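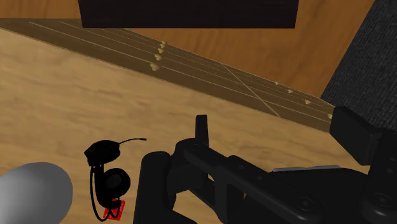

# Chapter 4
# How Sound Gets to You

If you have ever spent a night in a strange house, you'll know how much of your own home you carry around in your ears. At home you sleep through the refrigerator, the pipes, the neighbor's gate and the bus going by at the end of the road. In the strange house you lie there wide awake, listening to a perfectly ordinary furnace as if it were about to come up the stairs and introduce itself. The furnace is no louder than yours. Your ears are no sharper than they were the night before. Something has changed all the same, and by the end of this chapter we hope you'll have a fair idea of what it is.

In the first three chapters we stayed with things you can watch: the rope on the gymnasium floor, the ripples in the baking dish, the long spring that everyone enjoys and that always ends up in a knot. Now we come to a kind of wave you can't see at all, although you have been swimming in it since before you were born. We have left it until now on purpose. Students who start with sound often find it slippery, and students who start with springs tend to greet sound as an old friend.

## Before you read on

Take a sheet of paper and go and sit somewhere you know well, a kitchen or a back step or the hallway outside your classroom. Sit for as long as it takes to feel a little foolish, and then for a while longer. Write down each sound as you notice it, along with your best guess at what is moving to make it. Be stubborn about that second part. "Traffic" won't do, because traffic is many things at once (tires rubbing on the road, engine parts knocking, air being shoved out of the way by a truck). "Wind" won't do either. What is the wind moving? Leaves? A loose bit of gutter? The opening of your own ear?

Keep the list somewhere safe. You'll need it again in Section 4.3, and again at the end of the chapter, and it is surprising how many lists go missing in between.

## Something has to move

Every sound begins with something shaking. That is the whole of the first idea, and it's worth saying slowly, as so much else hangs on it. A guitar string shakes when you pluck it. A drum skin shakes when you hit it. Your own voice starts with two small folds in your throat that shake as the air goes past them, and you can feel this right now by laying your fingertips against your neck and humming.

(Go on, hum. If you are in a library, hum quietly.)

When the string or the skin or the fold shakes, it pushes on the air next to it. That air gets squeezed for an instant, pushes on the air beside *it*, and springs back. The next bit of air does the same, and so the squeeze travels outward, handed along from neighbor to neighbor, while the air itself hardly goes anywhere. You saw exactly this in the long spring in Chapter 2, when we pushed one end and watched the bunched-up coils run along to the other. We called that a *longitudinal wave*, and if the words have gone a bit fuzzy, turn back and have another look before you carry on. There's no shame in it. We had to look up our own page while writing this one.
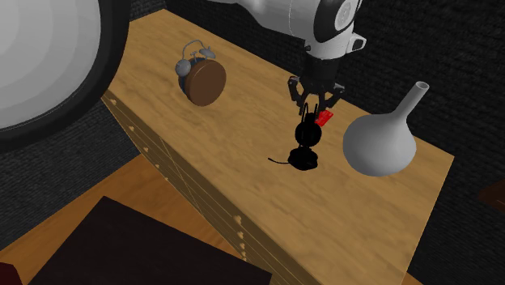 *Source: Sornirham Schools Picture Library*

Bells make a good first case, and an alarm clock of the old twin-bell kind makes a very good one, as the whole business is carried on right there on top where you can get at it. A small hammer knocks back and forth between two metal bells. Each knock sets the metal shaking, the metal sets the air shaking, and the air does the rest. If you can borrow such a clock, let it ring and then rest one finger, gently, on the rim of a bell. You'll feel a buzz, and in the same moment you'll hear the sound go dull and short. Your finger is soft and it soaks up the shaking. Take the shaking away and the sound goes with it.

Now let it ring again and set it down on different things. Try a folded towel, then a bare tabletop, then the bottom of an upturned cookie tin. The hammer is working no harder from one to the next, yet most people find the towel disappointing and the tin very nearly unbearable. The tin is joining in. It has a large, thin, springy surface that is happy to be shaken, and it moves far more air than the little feet of the clock could ever manage by themselves. We'll come back to this joining-in when we get to musical instruments, where it accounts for the hollow body of a violin and the great flat board inside a piano.

> **Word to know: vibration.** A quick back-and-forth movement around a resting place. In this book we use *shaking* and *vibration* to mean the same thing, and we move over to the second word as the chapter goes on.

## The echo at Bivcombe

There is an old slate quarry at Bivcombe, a short walk uphill from Clumance, with one high, flat wall and an open floor in front of it. Families have taken their children up there to shout for as long as anyone can remember. You stand on the level ground by the gate, nearly 280 meters from the wall, you shout your name, and after a pause that feels much longer than it should, the quarry shouts it back.

That pause is the second idea of the chapter. Sound takes time. It travels so fast across a room that we never catch it traveling, and we come to believe that we hear things at the very moment they happen. The quarry shows otherwise. Your shout has to cross all that ground, bounce off the slate and come the whole way home, and you can stand there with a stopwatch and time the trip.

It helps to do this with friends. If one of you walks out until the wall is only 80 meters away and tries again, the echo comes back so soon that it treads on the heels of the shout, and a long name will run straight into its own beginning. Closer still and you stop hearing a separate echo at all. The sound seems a little fuller and richer than it would in an open field, and that's all you notice. Bathrooms work in the same way, to the great encouragement of bad singers everywhere.

In Section 4.2 we use the Bivcombe measurements to work out the speed of sound in air. You won't need the quarry for this. Any big blank wall with open ground before it will serve, and the back of a school gymnasium is usually just the thing. Ask first, and pick an hour when the people inside aren't taking a test.

## From the air to you

The third idea takes up most of the chapter, and it brings us back to that strange house and its furnace. The squeezes in the air arrive at your ear, travel down a short passage and push on a thin sheet of skin, the *eardrum*. From there the shaking is passed along by tiny bones and into a coiled, fluid-filled part of the inner ear, where it is turned into signals for the brain. All of that goes on whether you are paying attention or not. What the brain then decides to do with the signals is another matter, and a sound that comes every night and means nothing is soon let go by.

You may have noticed this in your own list. Look at the last few things you wrote. Were they quieter than the first few? Had they been there all along?

## What you'll find in this chapter

- **4.1 Making sound.** Strings, skins, bells and voices.
- **4.2 The speed of sound.** Echoes, thunder, and what happens in water and in steel.
- **4.3 High and low, loud and soft.** Bring your list.
- **4.4 The ear.** How it works, and how to look after it.
- **4.5 Sound on a wire.** Microphones, speakers and headphones, with the Bajpai paper-cup speaker as the main project.

For the Bajpai project you'll need a paper cup, a small magnet, some thin coated wire and more patience than you expect. Start collecting the parts now, and read the note on scraping the wire ends before you wind your coil. The directions begin after the questions for Section 4.5.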